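4.2 How readers answered the retraction

We turn now from the newspapers themselves to the people who wrote to them, and we would like to take our time here, because the letters were the part of this project we enjoyed most and understood least when we began. The Brindolstead Courier printed its interview with the novelist in May, and the apology that followed ran on an inside page, under a headline so mild that several of our readers told us they had taken it for a notice about subscriptions. By then the remark at the center of the quarrel, in which the author said she would not want her books taught by "newcomers," had already been quoted, shortened and quoted again in places the Courier had never heard of.

We collected letters from two sources. The first was the Courier's own letters page, which its editors kindly opened to us, including the mail they had chosen not to print. The second was the Gerka archive, where readers of the smaller regional weeklies are well represented. Letters were sorted by hand into those that spoke mainly about the author, those that spoke mainly about the newspaper, and those that used the affair as a doorway to something else, such as a school closing, a neighbor, or the price of books. We had expected the third group to be small and a bit of a nuisance. It was the largest of the three, and it changed the way we read the other two.

Many letter writers defended the novelist without defending what she said. A common opening was some version of "I have read her since I was a girl," and from there the writer would move, often very gracefully, into the question of whether an interviewer ought to leave a long silence after a hard question. Others felt that the silence was the most truthful thing on the page. We were struck by how closely people had read the interview, down to the pauses, and how seldom they agreed on who had been treated unfairly. Seventeen-line letters and three-page letters made much the same points, and the long ones were usually kinder.

To look more closely at tone, we invited 20 readers to talk with us in two sittings, each lasting 70 minutes. The conversations took place in a shared room at the Pretorius building. We kept the setting informal on purpose. People who have strong feelings about a beloved author, and about race and belonging in their own town, do not warm up quickly in front of a questionnaire, and we did not want them to feel they were being graded on their opinions. Each sitting began with the printed interview being read aloud, and after that we tried to say as little as we could manage.

Figure 3. Coffee machine on the table, with its lever raised.
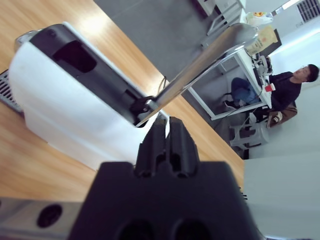 4.3 Coding the conversations

The recordings were typed up in full and coded using the Brikier scheme, which separates blame, regret and loyalty and allows one passage to carry all of them together. That last feature mattered a good deal to us, as our readers were very fond of holding two feelings in one sentence. Where the coders disagreed we went back to the recording and listened again, and in 8 passages we left the disagreement standing. We list those passages in the appendix, and we would be glad to hear from colleagues who read them differently.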